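# Preparing Household Waste for Collection at Silta Court

These instructions apply to all residents of Silta Court, including those in the Hindo wing. They replace the notice issued in February. Residents who have recently moved from a building with a garbage chute should read the full page, as Silta Court has no chute and all waste must be carried to the ground-floor bin room.

## Before you begin

Each apartment is assigned two containers in the bin room: one for general waste and one for recycling. The apartment number is printed on the lid. Bags left on the floor of the bin room will not be collected, and the cost of removing them may be charged to the apartment concerned.

General waste must be bagged. Recycling must be placed in its container unbagged, with boxes flattened. Glass is accepted in the recycling container if it is whole. Broken glass should be wrapped in several sheets of newspaper, taped shut, and placed with general waste.

## Lining the kitchen bin

1. Wipe out the bin and let it dry before fitting a new bag.
2. Shake the bag open fully. Push one hand down into each bottom corner so that the bag reaches the base of the bin.
3. Fold the rim of the bag over the outside edge of the bin. A fold of 2 inches is enough to hold it in place.
4. Press along the inside wall to release trapped air. If the bag continues to balloon, lift one side of the rim, let the air out, and fold it back down.

Bags of any color may be used, provided they are strong enough to be lifted by the neck when full. Thin produce bags and paper sacks are not suitable for general waste.

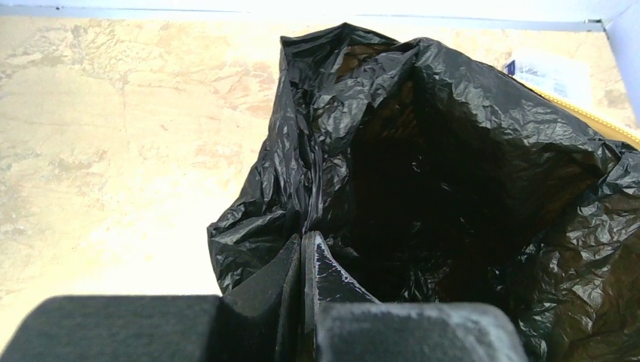 Bags should be closed before they are completely full. Leave enough loose material at the top to twist the neck several times and tie a single firm knot. A bag that can be closed only with tape is overfilled and should be divided into two.

The weight limit for a single bag is 20 pounds. Cat litter, soil, and wet food waste reach this limit quickly and should be spread over several bags.

## Taking bags to the bin room

The bin room is open from 6 a.m. to 10 p.m. Use the service elevator where possible. If a bag leaks in a hallway or elevator, wipe up the spill at once and report it to the building office so that the floor can be cleaned properly.

Place the bag inside your own container and close the lid completely. Collection crews from Gastia will not empty a container with a raised lid.

## Items that are not accepted

- Paint, solvents, and motor oil
- Batteries of any kind
- Light tubes
- Furniture and mattresses
- Building rubble

Batteries and light tubes may be left in the marked box outside Room 19. For furniture and mattresses, request a pickup through the building office. For all other items, residents must use the drop-off site on Daly Road.

## Questions and missed collections

Report a missed collection to Bríd Mac Giolla at the building office, extension 137. Please have your apartment number ready and state which container was not emptied.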